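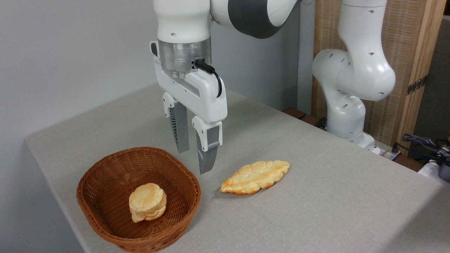

Keeping bread in a wicker basket on the table

Posted by Felista Mrema, 1 March 2022

I've bought an oval wicker basket, brown with a rolled rim, and I want to use it for bread at home. We usually have a few round rolls and one long flat loaf, the leaf-shaped sort with scalloped edges. The rolls fit. The long one doesn't, unless I stand it on end, and then it leans on the rolls and squashes them.

Two things I'd like to know. Is it all right to leave bread in an open basket overnight, or does it have to go in something with a lid? And what do people do with the long loaf? At the moment it sits on the bare table next to the basket and I get crumbs everywhere. I don't want to cut it before we eat because it dries out.

The basket isn't lined. I paid 600 for it and would like to get some use out of it.

Nassoro Shirima

An open basket is for serving. Put the bread in it when you lay the table and take out what's left when you clear up. Rolls left out overnight go hard on the outside by breakfast, soft puffy ones especially. Mine go in a cotton bag inside a tin, and the tin stays in the cupboard away from the cooker.

For the long loaf, use a board. Any chopping board longer than the bread will do. Put it beside the basket, lay the loaf on it whole and let people tear bits off. The crumbs stay on the board and you tip them in the bin. If you must have it in the basket, cut it in half across the middle just before you sit down and lay the halves side by side, cut ends together.

Line the basket with a tea towel. Crumbs get down into the weave and they are a nuisance to get out. When it needs cleaning, turn it upside down and tap it, then go over it with a dry pastry brush. A damp cloth is fine now and then, but don't soak it. Dry it near an open window.

To freshen rolls from the day before, sprinkle them with a little water and give them a few minutes in a 200 degree oven. Eat them straight away.

Pendo Mwaipopo

Agree about the tea towel. Fold the corners over the top and the rolls will be fine from lunch until supper. I wouldn't go longer than that. In December I left some out for two days in a warm kitchen and they had mould underneath where they touched the cloth.

Shahzad Bajwa

Get a bigger basket. Clekberg do a long one, I think.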